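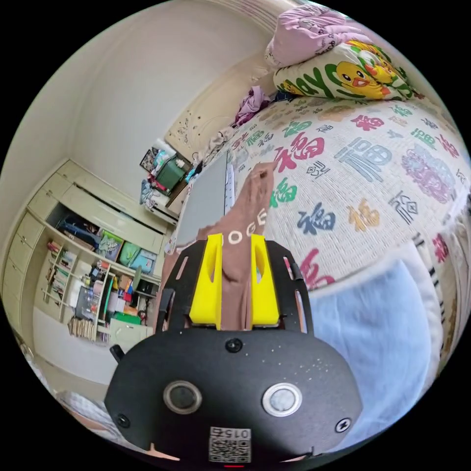
How many demos per task before we train anything? Five to check the pipeline, 1000 for the real run, split over as many homes as we can get.

Notes wk 2, Fri 28 January (Nakpan)

- cloth is hard. no fixed shape, so vary the start pose every time
- bedrooms good for this: patterned bedspreads, pillows, shelves full of stuff. dont tidy first
- one episode = one grasp + one place. Stop recording, reset, go again
- fumbled grasp then recovered: keep, tag it "recovery". Dropped and gave up: separate folder
- move slower than feels natural, fast wrist turns wreck the tracking
- same person shouldnt do more than 7 in a row, they get into a rythm and the paths all look alike

Reading: Dunstan handout, sections 2 and 5. Logs to Boris before the March lab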